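Workshop Notes > Robots > Events and open days

How to Run a Shape-Sorting Demo at Your Open Day

Filed under: Robot arms, Demos, Getting started

When we opened up the workshop at Burnport in February, I wanted one demo that a six-year-old and a retired engineer would both stop for. We tried stacking cups (dull after a minute) and drawing with a pen (lovely, but slow). Then Su-chen Liu brought in a shape sorter and that was it, we had a crowd all day! It's been our main demo ever since, and plenty of people have asked how we set it up, so I've written it all down.

What you need

A small arm with a parallel gripper, a wrist camera, a sorting block with its matching pieces, a screen big enough to see from the back, and a table that doesn't wobble. Ours lives in a corner with walls on two sides, so visitors only come at it from the front. You'll also want a barrier and one person whose only job is the stop button.

Step 1. Fix the block

Do this before anything else. A block that slides by a few millimetres will ruin every position you've saved. We put thin double-sided tape underneath and press down hard on all the corners. Mark the outline on the table in pencil as well, so you can put it back if someone knocks it.

Step 2. Teach the positions

For each piece you need 4 saved positions: above the pick-up spot, at the pick-up spot, above the hole, and in the hole. Jog the arm by hand for the first rough pass, then nudge it in at the slowest speed. Start with the round pieces, as they don't care which way they're turned, and you'll get a nice quick win.
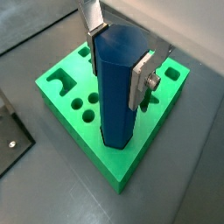

Choosing which piece to lead with makes a big difference to how the demo goes down. Visitors like something with a bit of jeopardy, and a piece with corners has to be turned the right way as well as put in the right place. My favourite is the tall blue hexagonal prism, gripped up near the top so that its lower end can go into the green block with the fingers still well clear. Hold a long piece any lower and you'll run out of room on the way down. The flat sides also give the pads something decent to press on, so it's a good one for learning how a firm grip should look.

Step 3. Slow down for the last bit

Run the arm at a comfortable speed between the tray and the block, then drop right down for the final 15 mm. It's kinder to the pieces, and people lean in to watch. I love that moment! Set a force limit too, so that if a piece catches on the rim the arm stops and backs off.

Step 4. Let visitors have a go

Jui-lin Lui made us a simple page with one big button per shape. Press the shape, and off the arm goes. Children would happily do this until closing time, so keep the queue moving with one press each. Put the wrist camera view up on the big screen, where the people at the back can follow the piece all the way down.

Step 5. Check between groups

Wipe the finger pads, look for a shifted block, and run one piece through at low speed. If a piece starts going in crooked, check the grip before you touch the saved positions. I once spent a whole lunch break re-teaching a hole when all it needed was a clean pad.

We're taking the same set-up to Drirnholm next, with a longer table and (I hope) a louder speaker for the talk.

We use cookies to remember your settings and see which pages are read. Accept / Manage choices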